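Open day at Marsden
Visit report by Callum Stockdale

Six of us from the apprentice school made the trip to the Marsden automation lab in February. The doors opened at 9 and there was already a line at the sign-in desk. Phyllis Fairclough handed out badges and a floor plan, and sent our group upstairs first because the machine hall was full.

Upstairs is where the simulation team works. I had expected to see hardware first, so an hour of screens was a little disappointing at the start. Jamie Tapley ran the session in room 1108, which seats maybe twenty if people don't mind standing at the back. He writes the motion programs for the lab's arms and tries all of them on the computer before they go anywhere near a real one.

The program he loaded for us is called Rasero. It has a model of the arm with every joint in it, and you can run a job, stop it anywhere, back it up and change one number. Most of the questions were about how closely the model matches the machine. Jamie said the joint angles are very good and the contact between the fingers and a part is the weak spot. Friction is hard to get right. He spends more time on that than on anything else.
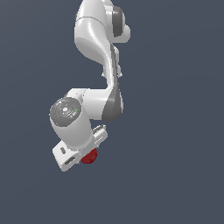
The demo job was gripping a ball. Jamie strips everything else out when he is working on a grasp, so there is no table or bin to load, only the arm and a red sphere. He runs each new grasp 100 times with small changes to the starting position and looks at the ones that fail. A ball is a useful test part for parallel jaws, he told us, as the flat faces only touch it in a small area and any error in the centering shows up right away.

Dean Garside from our group got to try it. He moved the grip point off center by 2 millimeters and ran the job again, and the ball squeezed out and dropped away. With nothing under it in the model, it just kept falling until Jamie hit reset. Dean had two more tries and got it on the last one.

After that we went down to the hall. Vesov had a packing cell running behind a fence, and Pauline Hebden took us through the safety side: light curtains, the key exchange on the gate, what the operator has to do to restart. It was loud and I missed parts of it. The Akura stand next door was mostly brochures.

Lunch was sandwiches in the canteen. The parking lot is small and we had to use the overflow lot across the road, so leave extra time if you go.

I would go back for the upstairs session alone. Jamie said the lab can lend schools a training copy of Rasero for a semester, and I have asked Phyllis to send the form. Our second-year group starts grippers after the break and could use it then.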